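Edelell 旧金属箱与彩色小条 常见问题
最后更新：2023年12月4日，星期一
整理：Inna Symonenko

大家好呀，我是 Inna。这一页是从九月份开始攒的，一开始只有一小段，贴在店里的留言板底下，后来问的人越来越多，同样的话我一天能打三遍，手都打酸了，干脆全搬过来。顺序没怎么讲究，想到哪儿写到哪儿，找不到的话在页面里搜一下关键词就好。搜也搜不到就写信给我，我看到都会回（周末慢一点，周末我多半在院子里刷箱子）。

你们到底卖什么？

两样东西。一样是敞口的金属箱，薄板折出来的那种，四壁往里斜，上面大下面小，别人工厂、仓库、学校里用过的，我收回来，清理好，再卖出去。另一样是彩色小条，我们叫它 Wulelel，方方正正、细细长长的小条块，有红的有绿的，拿来摆图案、做隔断、教小朋友比长短都行。两样东西本来没什么关系，是我自己一直把小条倒在旧箱子里收着，客人来了看见就问箱子卖不卖，问着问着箱子就变成了主业，现在箱子卖得比小条还好，我自己也挺意外的。

一整套小条有多少根？

标准套装是62根。红色的长一些，绿色的短一点点，深绿，偏墨的那种绿，在灯光暗的地方会显得发黑，下单前请有个心理准备。以前还出过一阵子浅绿，后来没再做，老客人手里如果还有浅绿的请善待它们，我这里一根都没有了，真的别再问啦！

可以只买红的吗？

可以。单色要单独备注，没备注我就按混色装。只要绿的也可以，不过绿的经常缺，我会先写信问你愿不愿意等。

红的和绿的长度差多少？

差得不多，并排放桌上一眼能看出来，分开放就容易弄混。所以我一直劝大家按颜色分，别按手感分，我自己闭着眼睛摸过一次，错了一大半。要是你拿它做隔断，请先拿一根红的比一下格子宽度，红的放得下，绿的肯定放得下，反过来就不一定了。

为什么不用塑料盒装？

塑料盒也能装啊，我家厨房里全是塑料盒。小条放金属箱里我主要是图它好翻，手伸进去一拨，哗啦一下全散开，想要哪根拿哪根。箱壁是斜的，靠边的条子用手指一推就顺着上来了，直壁的盒子就得抠，指甲长的人会懂我在说什么。还有就是箱子沉，放在桌上不会被袖子带跑。塑料盒我打翻过两回，一回在地毯上，一回在猫面前，后面那回我找条子找到晚饭时间。

那声音会不会很吵？

会。这个我不骗你。小条倒进金属箱里响得很，楼下邻居如果睡得早，请不要晚上倒。想安静一点，可以在箱底垫一块毛毡，薄的就够，厚了以后条子会陷进去，反倒不好拿。也有客人铺厨房用的那种防滑垫，带网眼的，我试过，条子的角会卡在网眼里，我不推荐，不过她用得挺开心，那就随她高兴。

箱子有哪些尺寸？

旧箱子没有统一尺寸，收到什么是什么。每一只上架的时候我都会量长、宽、高，写在那一只的说明里。量的时候请注意，箱口和箱底不一样大，因为四壁是斜的！好多人只看了箱口的尺寸，兴冲冲买回去要往底上放一本大册子，结果放到一半就卡住了，悬在那里。要放硬的、方的东西，请看箱底的尺寸；要塞进柜子里，请看箱口的尺寸。说明里两个都有，别嫌字多，真的往下拉一拉。

箱沿是平的吗？

多数是平的，有些会歪一点，一头高一头低，放在架子上从侧面看得出来。只要底面放得稳，我就照卖，价格会便宜一些。底面不稳、放下去会晃的我不卖，留着自己装土豆。

能叠起来吗？

同一批来的、尺寸一样的可以一只套一只，很省地方。套得太紧会拔不出来，我在中间夹一张旧报纸，隔开一点点，拔的时候轻松好多。如果已经卡住了，不要用锤子敲，请把外面那只翻过来，两个人一人抱一只慢慢转着拔，急不得。尺寸不一样的箱子硬叠，上面那只会斜着坐在下面那只的箱沿上，看着还行，一碰就滑，家里有小孩的千万别这么放。

装满东西之后还能不能叠？

不能套，只能用架子分层。我用的是角铁架，层板间距留得比箱子高一个手掌，手能伸进去拿东西，就不用每次都把整只箱子搬出来。搬一次两次没什么，一天搬十几次腰会找你算账的。

一前一后摆两只箱子，中间要留空吗？

我喜欢摆成一前一后，前面那只放正在用的，后面那只放挑出来的，手往前一伸就到。中间留不留空看你自己，我几乎不留，紧挨着放，条子掉不进缝里去。留了缝就总有东西往里掉，掉进去又懒得捡，过一个月把箱子挪开一看，哎呀，全在那儿。后面那只如果比前面的矮，请垫高一点，不然人坐着只看得见它上半截的内壁，底下有什么全靠猜，我就这么猜了半年才想起来垫一块木板。

价格怎么算？

单只的价格写在每一只的页面上，差别挺大，看大小和品相。问得最多的是那个成对的组合：2只尺寸一样的箱子，加一整套小条，一共726元，毛毡垫已经裁好放在里面了。组合里的箱子由我来配，不能指定，但我保证两只能套在一起，这个我会亲手试过再装箱。小条单卖的价格在另一页，补单根也在那一页。

可以讲价吗？

可以问，我脸皮薄，经常就答应了，所以请手下留情……箱子上有大片磨损的我一般已经先减过价了，这种就不太能再减。一次拿很多只的，写信来单独谈。

多久能寄到？

从我这里寄出是8个工作日以内，到你手里还要看路程。箱子不急的话我喜欢攒几单一起送去寄，一只一只送太占后备箱了。赶时间的请在备注里写明，写“尽快”两个字我不知道是多快，写个日期最好。

能自己来取吗？

欢迎欢迎！我们在 Ivonstead，进了院子右手边那道绿色的门，门铃坏了，请直接敲门，敲重一点，我在里面刷箱子的时候听不见。自己来取可以当场挑，把箱子翻过来看，拿手敲一敲听声音，都随便。来之前写封信，免得我出去收货了你白跑一趟。带一条旧毯子来，箱子的边会磨车里的座椅，我这里的毯子送出去好几条了，现在只剩自己盖的那条。

箱子的边会割手吗？

上架之前我会把每一圈箱沿都摸一遍，有毛刺的地方用锉刀走一遍，再用细砂纸收一下。收完我会戴着薄棉手套再摸一圈，棉手套特别爱勾丝，哪里勾住了哪里就还没弄好。你收到以后如果还是摸到扎手的地方，拍照给我看，我教你怎么锉，五分钟的事，或者寄回来我弄。折角的地方请多留意，板子叠在一起的那一小截容易藏毛刺。

收到的箱子要先洗吗？

我寄出去之前洗过一遍擦干了，不过路上会落灰，自己再擦一遍也好。温水，一点点洗洁精，软布，擦完马上用干布再走一遍。别泡着，别让它自己慢慢晾，水积在墙脚那一圈（就是箱壁跟箱底接起来的地方）最容易留下深色的印子，留了就不好去。我有一只就是那样，底下一整圈发灰，刷了一下午还是那样，后来我就看习惯了。

那种灰褐色的斑是锈吗？能弄掉吗？

要看具体是哪一种，隔着屏幕我不敢乱说。旧箱子壁上的斑我见过好多样子：有的是以前贴过标签，撕掉以后剩下的胶吸了灰；有的是表面那层磨没了，边缘一片一片翘起来；有的确实是锈。可以先用指甲轻轻刮，软的、发黏的多半是胶，用食用油闷一会儿就能搓下来。刮起来一层粉、手指上留下红棕色的，那是锈，用细砂纸蘸一点油慢慢磨。又硬又平、刮也刮不动的，我劝你放过它，磨下去会比原来更显眼，这个教训我是拿自己最喜欢的一只箱子换来的，到现在还心疼。

你们说的 Krishnan 膏是什么？

是我自己调的一种擦金属的软膏，装在小铁盒里，Krishnan 是隔壁那条街的名字，我第一锅就是在那条街的小厨房里熬出来的，名字懒得改。它能让表面亮一点、顺滑一点，去不掉划痕，去不掉掉皮，这一点请看清楚再买！擦的时候用量要少，指甲盖那么一点就够擦一整面。擦多了会黏灰，小条放进去一翻，条子上也沾一层，红的还好，深绿的特别显脏。

箱底全是划痕，正常吗？

正常得很。用过的金属箱，底上哪有不花的，细的粗的、横的竖的，还有一团一团雾蒙蒙的反光，对着窗户看特别热闹。我挑箱子从来不看底花不花，我看底平不平。拿一根小条放在底上，轻轻拨一下，条子贴着底走得顺，就行；条子两头翘、一拨就转圈，说明底鼓起来了。鼓得不厉害可以翻过来隔着木板慢慢压回去，厉害的就只能拿来装不怕晃的东西。想把划痕磨掉的朋友，我的建议是算了吧，磨完第二天倒一次条子又花了。

小条散在箱底，怎么挑最快？

我的习惯是先把一种颜色挑干净，再挑另一种，不要来回换。先红后绿，红的显眼，几下就拿完了，剩下的绿的自然就只有绿的，连看都不用仔细看。贴着墙的条子留到最后，先用指尖把它往中间拨，离开箱壁一点再捏，捏中间，别捏头，捏头容易翘。两根靠在一块儿的，先推开一根。倒的时候一次别倒太多，铺一层就好，堆成小山的话下面的看不见，你以为挑完了，一翻又出来一堆绿的。
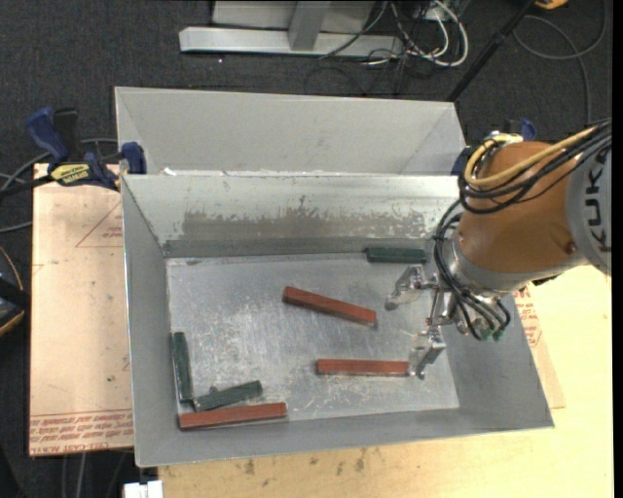
还有人问过挑出来的条子往哪儿搁，我是直接搁到第二只箱子里，红的靠左，绿的靠右，中间夹一条硬纸板。纸板请裁得比箱底宽一点点，让它绷在两边的斜壁上，这样不用胶也站得住。千万别用胶粘，撕的时候会把箱壁表面那层一起带下来，前面说过的那种边缘翘起来的斑，有好些就是这么来的。

箱子角落里总有小渣子，怎么清？

用干的小刷子，画画用的扁头刷最好，从箱壁往中间扫，扫成一小撮，再拿胶带粘走。别对着箱子吹！四面都是斜的，一吹全扬起来，直接扬到脸上，我眼睛里进过一次灰，流了半天眼泪。也别把箱子整个翻过来磕，磕得箱沿变形，以后就套不进别的箱子了。条子旁边粘着黑黑的小颗粒，先把条子拿开再扫，不然越扫越往条子底下钻。小条本身用微微潮的布抹一下就好，抹完摊开，不要一大堆捂在一起。

小条能给多大的孩子玩？

这个我很认真地说：还会往嘴里塞东西的年纪，请不要给。大一点的，大人在旁边看着玩。条子的边是方的、直的，掉地上踩一脚很疼，比你想象的疼，晚上收拾干净再关灯。箱子本身也请放在孩子拽不到的高度，金属的，砸到脚可不得了。

孩子能用小条玩什么？

我外甥女最喜欢摆围墙，红的做长边，绿的做短边，围出来的院子里放纽扣当羊。还可以把条子随手撒在箱底，让孩子说哪根躺着、哪根站着、哪根歪着，能说好久，大人顺便可以喝杯茶。有位老师客人让学生蒙着眼睛在箱子里摸，摸到一根要说长的还是短的（就是我自己错了一大半的那个玩法，据说孩子们比我强得多）。有新玩法请写信来，我会加在这一页上。

条子丢了几根，能单补吗？

能，单根补，红的绿的都行。请你先把沙发底下和洗衣机旁边找一遍再来补，十个人里有好几个是补完第二天就找到了，然后写信问能不能退，我也很为难呀。补的条子颜色可能跟你手里的有一点点差别，放久了的会稍微暗一些，混进去摆两个月就看不出来了。

绿的太暗，在箱子里看不清，怎么办？

换个灯的位置试试。灯从正上方打下来，箱底反光特别厉害，眼睛盯久了发花，绿条的影子又和它自己混在一块儿。我把灯挪到左前方，放低一点，反光就跑到另一边去了。灯泡别太亮，也可以在箱底铺一张白纸，绿的立刻就跳出来了。纸要常换，脏得很快。

箱子能放厨房里装菜吗？

装带皮的可以，土豆洋葱那些，垫一层布或者纸。直接入口的东西请不要放，旧箱子以前装过什么我没办法每一只都弄清楚，洗得再干净我也不敢打包票。面包、切开的水果、熟食，这些都请用你原来的容器。有客人拿它装狗粮，连袋子一起放进去的，这样没问题。

能放室外吗？

有屋檐的地方可以，淋雨不行。敞口的箱子接雨水接得特别快，接满了重得搬不动，倒的时候又溅一身。想拿来种花的朋友，请自己在底上钻几个排水孔，里面再套一个花盆，不要把土直接倒进去。钻孔的时候从里往外钻，毛边留在外面，以后伸手进去不会刮到。

箱壁瘪了一块能修吗？

小瘪可以。里面垫一块圆头的木头，外面用橡皮锤轻轻敲，从瘪的边上往中间走，一圈一圈来，不要对着最深的地方猛敲。敲完会留一点波纹，手摸得出来，眼睛不仔细看也还好。折角的地方瘪了我建议不动，那里一敲就裂。我自己修坏过的有三只，全是角。

我有旧箱子想卖给你，收吗？

收！金属的，敞口的，底还平的，都可以写信来问。请拍一张从上往下的、一张从侧面的，还有最难看的那个地方单独拍一张，不要挑好看的角度，反正我拿到手也会看见的。装过油漆、农药或者说不清是什么东西的不收。太远的也不收，运费比箱子还贵，我们谁都不划算。

可以退换吗？

箱子可以退，收到以后没用过、没磨过、没钻过孔就行，运费一人一半。擦过 Krishnan 膏的我也收，反正我自己也要擦。小条拆了封就不退了，因为要一根一根重新数，我数东西很容易走神，数到一半有人敲门就得从头再来。少发了、发错了，全部算我的，写信说一声，我补给你，不用拍一大堆证据。

会不会出新颜色？

想出黄的，试了两次，放在箱子里晃眼，拿出来又觉得太淡，还在琢磨。蓝的也有人提。先不承诺，承诺了就会有人天天来催，我了解你们。

箱子有编号吗？为什么我的没有？

早先我会在底面外侧用记号笔写一个号，后来有客人说洗不掉，就改成挂小纸牌了。纸牌寄到以后可以扔，也可以留着写里面装的是什么。我自己的纸牌正面写东西，背面写哪天擦过膏，免得隔三差五又擦一遍。

怎么联系你？

页面最底下有信箱，写中文就行。请在标题里写上你问的是箱子还是小条，带上纸牌上的号更好，没有号就附一张照片。同一件事请不要隔半天又发一封，我是从最早的往后回的，你再发一封，我看着看着就搞不清回过没有了。来 Ivonstead 取货的朋友，记得，毯子！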